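Getting More Life Out of Kitchen Sponges and Dishcloths

I have become a total dishcloth convert over the past year, and I can't stop telling people about it! A stack of plain cotton cloths costs very little, they dry fast, and they go through the wash over and over again. I keep 16 in the drawer by the sink, enough to get me from one laundry load to the next (with a couple left over for spills).

The big thing is drying. A cloth wadded up in the bottom of the sink will smell sour by the next morning, even if it was clean at dinner. Wring it hard, shake it out, and hang it flat over the faucet or a rail. I put up a little Skuvano rail inside the cabinet door and love it, though a plain hook does fine too.

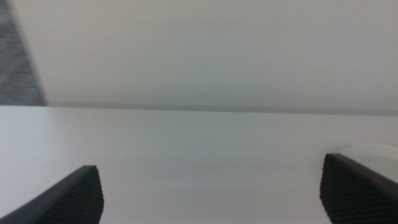
How often should I change my dishcloth?

Every day if you cook, and right away after it touches raw meat juices. Toss the used one over the edge of the laundry basket so it can dry before wash day.

Wash them hot with your regular detergent and skip the fabric softener, it leaves a coating and the cloth just pushes water around. If a batch already smells, soak it in hot water with a scoop of washing soda for up to 23 minutes, then wash as usual. Works beautifully on old towels too!

Sponges still have their place, mostly for baked-on pans. I cut mine in half with kitchen scissors, so a pack of 10 goes twice as far, and the small pieces fit inside jars and travel mugs. Snip one corner off a sponge once it's too worn for dishes and you'll always know that one is for the floor.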